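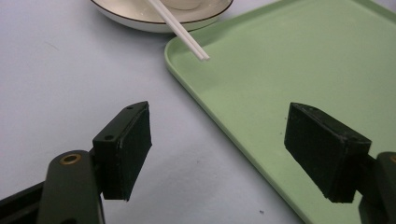
Next year's equipment list at Rellbridge is finally in a shape we can share, and it's a good one! We have been at it since May, and the biggest change from the last round is that we started from the jobs and worked back to the hardware. Table clearing is the job we keep coming back to, and it sets the bar for nearly everything we plan to buy. Think of two thin white chopsticks lying side by side across the rim of a saucer, tips out over the corner of a green tray. Picking up a bowl is one kind of problem, and picking up one chopstick out of a close pair is quite another, and the fingers we order have to be good at both. So fingers come first in the budget this time, ahead of arms and ahead of computers.

What we're asking for, in order.

Finger sets and pads. We want enough hand-held grippers in working order that a bench never sits idle waiting on a spare. Pads scuff, corners chip, and until now we have bought replacements one at a time out of the small parts money, usually in a hurry. The new plan is a single order of 60 finger sets, all the same pattern, with the screws bagged with each set. Kuver quoted us on the flat black block style we already use and also on a softer pad with a narrower tip. We'll take a small share of the order in the narrow tip and see how people like it on chopsticks, skewers and teaspoons. I have high hopes for that one.

Bushings and linkage parts. Cheap, easy to forget, and the reason two grippers spent a good part of the spring in a drawer. They now have their own line. Please don't raid it for other builds.

Tableware. Yes, this is equipment, and it is staying on the list. We have set aside money for 204 pieces: saucers, small bowls, cups, trays in at least three colors, and chopsticks in both square and round tips. Pale things on pale tables are hard, so we want plenty of those, plus dark pieces and patterned ones for variety. If your group has a favorite awkward dish, send it in. The kitchen shop down the hill gives us a decent price on mixed boxes and doesn't mind odd ones out.

Arms. Two this year, with a third pushed to the second half if money allows. We looked hard at the Zaki and the Skeron. The Skeron reaches farther and is a pleasure to set up, but the Zaki takes our current fingers with only a small adapter plate, and that saves us redrawing every mount we own. We are leaning Zaki for the first two. The third is still open, and there will be a morning at the bench to try both before anyone signs.

Tables and lights. Four new tops, matte, light gray. We also want dimmable lamps on stands, so a group can change the light without moving the whole bench. It's a small line with a big effect on daily work.

A word on how the numbers were built. For every item we asked for the price, the shipping, the lead time and what one year of wear costs. That last figure changed our minds more than once. A gripper that looked like a bargain needed pads so often that it passed the pricier one by autumn. We also put hours next to each line: the plan assumes 170 bench hours a month, up from last year, and roughly 1,000 recorded pickups before a finger set gets a full check. If your group expects to run well past that, tell us now, while it's easy to add a few sets to the order.

Lead times matter too. Finger sets ship quickly, arms do not, and the adapter plates have to be cut before the arms are any use to us. We would like the plates here first — sitting on the shelf, checked and labeled — so the new arms can go to work the same week they come off the truck.

Requests go on the shared sheet, one line per item, with the job it is for in the first column. "General use" will be sent back with a friendly note. Drafts are fine, and so are big ideas, so long as there's a price beside them. The sheet closes at 5 p.m. on the last working day of the month, and the final list goes up on the workshop door the following morning.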